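Gertraud Moser presenta en octubre su primer musical de autora

La compositora y cantante Gertraud Moser estrenará en octubre «Trirkach», su primer musical como autora de la partitura y de las letras, en la sala Palacios. La función de estreno comenzará a las 20:30 y las entradas ya están a la venta en la taquilla del teatro y en su página web.

Moser, que durante años trabajó como pianista repetidora y arreglista para otros compositores, empezó a escribir la obra a partir de cuatro canciones sueltas que interpretaba en sus recitales. El libreto lo firma Gion Danzer, que asume además la dirección de escena. La historia transcurre en un pueblo de montaña en el que dos hermanas heredan el salón de baile de su padre y no se ponen de acuerdo sobre qué hacer con él.

«Las canciones existían antes que los personajes, y eso nos obligó a tirar bastante material», explica Moser. Danzer reconoce que el segundo acto se reescribió por completo después de la lectura pública del invierno pasado, a la que asistieron 200 personas.

El reparto lo forman siete intérpretes, acompañados en directo por un quinteto con piano, violín, acordeón, contrabajo y percusión. El espectáculo dura 90 minutos y se representará sin descanso. La producción corre a cargo de la compañía Isum, responsable también del ciclo de conciertos que la sala acoge cada primavera.

Tras las funciones en Palacios, el montaje viajará al festival de Tastulov, donde tiene confirmadas dos representaciones. La compañía negocia otras fechas que todavía no ha hecho públicas. También está prevista la grabación de un disco con doce de los temas, entre ellos «La llave del salón» y «Nieve en los zapatos», que Moser ya ha cantado en varios recitales.

Habrá un encuentro con el público al término de la segunda función, con entrada libre hasta completar el aforo.
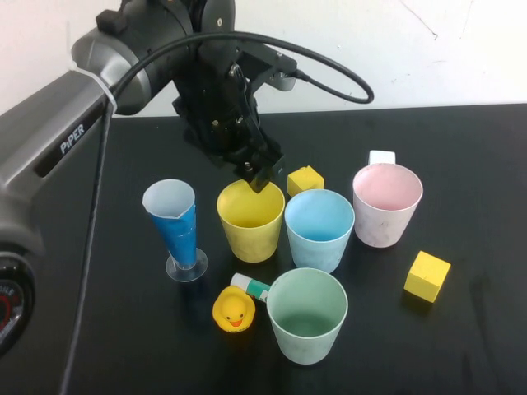
Brazo robótico PiPER sobre una mesa negra con vasos de plástico de colores pastel.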